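Room 4, After the Last Bell
The Senport robotics club wanted to win something. First it had to learn to pick things up.

4:15 in the afternoon and the door to the workshop is already propped open with a chair. Backpacks in a heap. Someone is looking for the good screwdriver, the one with the yellow tape, which has been missing since September. On the whiteboard, in green marker, a list of what has to work before the regional meet. Most of it does not work yet.

The Senport after-school robotics club meets in a room that used to be for typing classes. There are still outlets in the floor every few feet, which turned out to be a gift. The club runs on a small grant, a lot of borrowed cable and a budget of $720 for the year. That has to cover parts, entry fees, and pizza. Pizza goes first, everyone agrees on this.

The competition is called the Zaidi Table Challenge. Teams get a two-armed setup, a white tabletop and a handful of household objects they have not practiced with. Then a task gets read out. Put this in that. Move the cup, don't tip it. Turn the bowl over. Each run lasts up to 300 seconds and the judges don't care how pretty the code is.

Last year the club came in near the bottom. They'd built everything around blocks. Nice hard square blocks, all the same size. Then the judges brought out a sponge and a paper cup and that was that.

So this year, no blocks. The new rule is you bring something from home. The shelf by the window has filled up with kitchen junk, dog toys, a soap dish, half a set of measuring cups. Anything goes as long as it fits between the fingers or at least has an edge that does.

Baskets got picked early because they are hard. A basket has a rim and you would think the rim is the easy part. But a woven rim is full of gaps, and a fingertip can slide into a gap, and then your gripper is wearing a basket. It bends too. Squeeze one end and the other end moves. The software, which the students call Drudik after a cartoon nobody else remembers, was written with the idea that objects hold still and keep there shape.

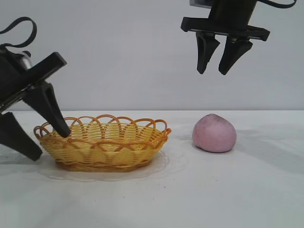
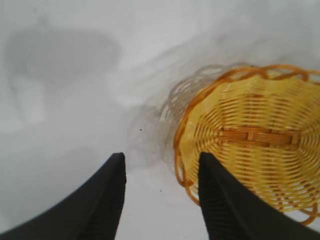 A woven basket with an orange looped rim, and black gripper fingers close to it. Anyone who has spent an afternoon in Room 4 knows how long that last inch can take.

How do the students teach it a new object?
They drive the arms by hand first, over and over, and record every try. Thirty good runs is the club's minimum before the program gets a turn by itself. Bad runs get saved too, in a separate folder, and the older kids go back through those when the program does something weird.

The driving is its own skill. Two handles, one for each arm, and a screen. Gamers assume they'll be great at it. Mostly they go too fast. The best driver in the club plays cello and has never owned a console, and she will wait a full breath before closing the fingers. Her runs are the ones everybody wants in the training folder.

Then there's the labeling. Nobody signs up for labeling. It's an hour of watching clips and marking when the grip starts and when it ends, and what went wrong in between. Slipped. Pushed it. Grabbed nothing. The ninth graders get most of it, and complain, and by winter they can look at a clip and tell you in a second where the trouble began.

Money is tight enough that fingers are printed in house on a Sillo, a secondhand printer which jams if you look at it wrong. A set takes most of a school day. The first design was too short. The second snapped. The third one is fine, except when its not, and there is a fourth version sitting in somebody's laptop waiting for the jam to clear.

Around 5:30 things get quiet. Not focused quiet, hungry quiet. A run fails, gets logged, gets reset. Another run. Somebody's mom is in the parking lot with her lights on. Two kids are arguing about whether an arm should reach for the near side of a rim or the far side, and one of them is drawing it on the back of a math worksheet.

The regional meet is in March. The object list is secret until that morning. The club has a bet going on what will be on it, a dollar each, and so far the leading guess is an umbrella.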